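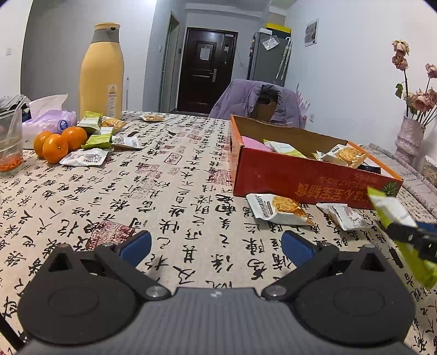
What's the best way to keep a snack box from turning into a heap of wrappers by the end of the week?

Stand the packets up in something low and open, and keep the long ones separate so they don't bury the crackers.

bravley_kitchen
That's my whole system lol. We use an old cardboard box with hand-holes, the baby food kind with 宝宝辅食 on the side, and it lives on the tea table. My problem is everybody pulls things out to look at them and then leaves them on the tablecloth!!

galtent246
Leaving them out isn't a disaster. I tip everything out every Sunday anyway and check dates, so half my stuff is on the cloth on purpose.

mamham_mom
Every Sunday?? I do it 2 times a year, March and whenever I find something scary. How many packets are we talking about?

galtent246
Right now 246, but I buy for the office too (don't judge me). At home it's more like 6 kinds.

isah_snacks
I'm going to disagree on standing things up. Rice crackers in thin wrappers get crushed if they're wedged in on end. I lay mine flat on top, in a single layer, and the sturdy bars go underneath.

bravley_kitchen
Hmm, mine stick up over the rim and they survive fine. Maybe it depends how full you pack it? Also if they're flat on top my kids dig straight through them to get to the stuff below, so flat is worse in my house.

isah_snacks
OK fair, kids change everything. Mine's a box for two adults who both want the crackers first.

mamham_mom
Can we talk about dates though. Some of mine only have a tiny stamp in the middle of the wrapper and I have to hold it up to the window. I've started putting those stamp side up so I can read them without picking everything up.

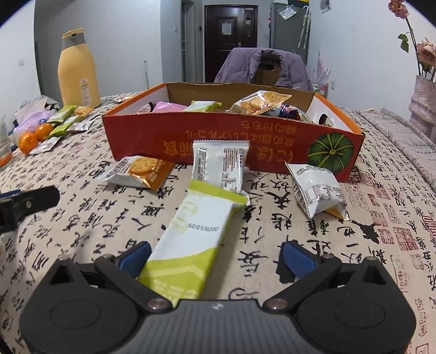
Re: where does the fruit go?

galtent246
New question, same table. Oranges in with the snacks or next to them?

bravley_kitchen
Next to! A squashed orange in a cardboard box is a sad thing to find.

isah_snacks
Finally something we agree on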